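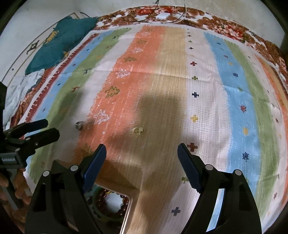
4 min read

Progress report: sorting and recording the Drurulau collection of small personal items
Prepared for the Hilel Fund by Senga Rutherford
Period covered: up to the end of April

1. Where the work stands

The grant pays for the sorting, recording and rehousing of the small personal items left to the Drurulau house. These came to us in mixed boxes, with jewelry, metal fittings, buttons and loose beads packed together. There are 40 boxes in all. At the end of April, 36 had been opened, sorted and given a first record. The remaining boxes are the heaviest ones and hold mostly metal.

The first record is short. It gives the box number, a plain name for the item, its color, the material where we are sure of it, and any damage. Where we are not sure of the material we leave that field blank. We had hoped to fill it in for everything at this stage, but it slowed the work too much, and most of the blanks can be dealt with in one go when the specialist visits.

2. How the sorting is done

Sorting takes place on the floor of the front room, on the large striped rug. The tables we were offered turned out to be too narrow and too hard. Small items bounced and rolled off the edge, and one glass bead was chipped in the first week. On the rug things stay where they are put. The woven surface holds even a short metal cylinder upright, and anything dropped is quiet and does not travel far.

The pattern on the rug does make some items harder to find. It has broad bands of green, orange, light blue and tan, with trees and small crosses on some of them. Gold-colored pieces show up well enough on the tan band under the lamp, less well in the late afternoon. Small colored beads are the real trouble on the white band with its red, navy, yellow and green crosses. We now keep beads off that band, and each session ends with a check of the whole rug by hand before it is vacuumed. I would still choose it over the tables.

Items waiting to be recorded go in a tray with a metallic rim. Bracelets and bangles stay together in the tray until they have been checked for matching pieces elsewhere in the same box. A bracelet of round dark red-brown beads and a green bangle are typical of what we are handling. Neither type is rare in the collection, but the beaded bracelets take the longest because the stringing has to be looked at closely before the piece can be bagged.

3. Loose parts

The original plan treated loose parts as a single group to be bagged by box and left. This has been changed. Several things first put down as scrap were later matched to a clasp or a pendant, so loose metal parts are now laid out one by one and looked at before they are bagged. Small caps and nuts are kept even when their use is unclear. Flat gold-colored pieces are described by shape only -- we do not write "gold" in the record unless the piece has been tested.

The change added time to each box. It also meant going back through 2 boxes that had already been closed. Both are finished again and the records have been corrected.

4. Storage and supplies

The Rautiainen storage drawers arrived in good order and are in use in the back hall. The dividers are a good fit for bangles but too deep for rings, so we have lined the ring drawers with folded tissue. The Urkel labels are holding up on the bags. They do not stick well to the tissue and we have stopped using them there; the box number is written on a paper slip instead.

Spending on supplies is inside the agreed amount. The one line that will run over is small zip bags, which is a result of bagging loose parts separately. I propose to cover it from the money set aside for extra tables, which is no longer needed. Please confirm that this is acceptable.

5. Problems

The front room is also used for house meetings, and the rug has to be cleared each time. Half-sorted boxes have had to be packed away and laid out again, and in one case the order of the pieces was lost. I have asked for the room to be kept free on sorting days through the rest of the grant period and am waiting for an answer.

The light is poor after four o'clock. A second lamp has been borrowed, but it has to go back when its owner returns.

6. Next steps

Open and record the last boxes. Check all beaded pieces for worn stringing and list those that need work. Send the list of blank material fields to the specialist before the visit. Finish the drawer list for the back hall.

The spreadsheet of first records can be sent at any time on request. The list of beaded pieces needing repair will come with the next report, along with a quote for restringing.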